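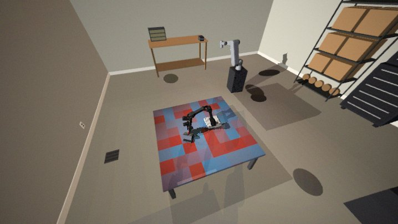

Scrap quilt news, July

Quick one this month as I'm typing between washes and the machine is due back from its service at any minute. July 10, 2023 is the cut-off for blocks for the Flellthorpe raffle quilt. Anything after that goes in the next one, sorry. I did say May orginally but then half of you had the flu and the other half were in Wales.

So. Where we are. Plenty of blocks in, all sizes, some of them even the size I asked for. Raffle made £991 last year which paid for the wadding and the hall and left a bit over. Would like to beat it. Tickets are in the biscuit tin, same tin, same price.

Please please press your seams before handing over. To the dark side, not open. Ayanda Hendricks spent a whole evening re-pressing the last batch and has asked me to mention it, politely. Mentioned.

Fabric: pure cotton only. No poly mix, no stretchy stuff, no curtain lining. Old shirts are lovely if the cotton isn't too thin, cut round the worn bits at the elbow and collar. Wash everything first, reds on their own, twice if it's an old one. Colour catchers are worth the money. Ask me about the Tremness cot quilt some time. Pink. All of it.

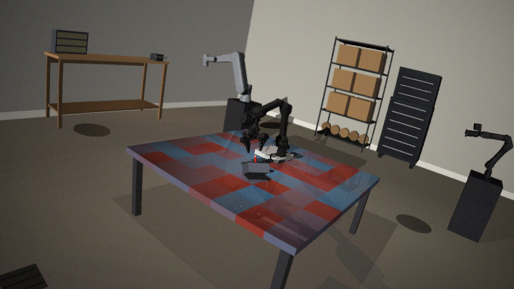 Layout has been the big argument. Do we go strict nine-patch or a proper muddle? Some of you want rows, sashing, the lot. I'm for the muddle, with two main colours and one go-between so it holds together from across the room. The tabletop in the picture is pretty much what I mean, brick red and a muted blue with mauve in among them, rectangles all over and no pattern I can find. Swap the mauve for a dusty lilac if that's what's in your bag. Just not white, it jumps out and then it's all you see. Anyway, squint at it before you sew. Or take a photo on your phone and turn it black and white, shows up the clumps straight away. Two strong reds side by side will look like one big red, fine once or twice, not all down one side.

Backing is sorted. Naidoo had an end of roll in navy, wide enough that we don't need a join, and let us have it for next to nothing. It's in my spare room with the cat on it. Binding still to cut. Straight grain will do, no curves on this one. If anyone has a decent big rotary cutter please bring it, mine is chewing.

Thread. Someone gave us a box of Flivetti, the grey. It's ok for piecing but I wouldn't quilt with it, sheds a lot of fluff and I had to clean out the bobbin case after one afternoon. Keep it for tacking if you're fussy. A size 100 needle is too heavy for this cotton by the way, leaves holes. Go down to an 80.

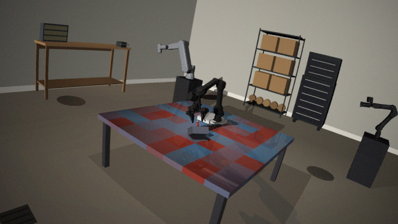
And clean out your bobbin case while you're at it, little brush, no blowing into it. Drop of oil if your machine takes oil. Check the book first, some of the new ones don't.

Layering day is next. We need floor space, knees, and as many curved safety pins as you can find. Tape the backing down tight but don't stretch it, then wadding, then top, smooth from the middle outwards. Pins a hand's width apart. Bring a cushion. Bring lunch as well, the café is shut that week.

Hand quilters: big stitch is fine, perle cotton, any blue. Don't all use the same shade, I like it when it changes.

Lost property: one thimble (leather), one pair of glasses, half a log cabin. Found behind the radiator. Also a green tape measure which I've been using and would quite like to keep.

If you're stuck or want a lift ring me, evenings best, number ends 3416. Leave a mesage if I don't pick up, I'm probably under the quilt.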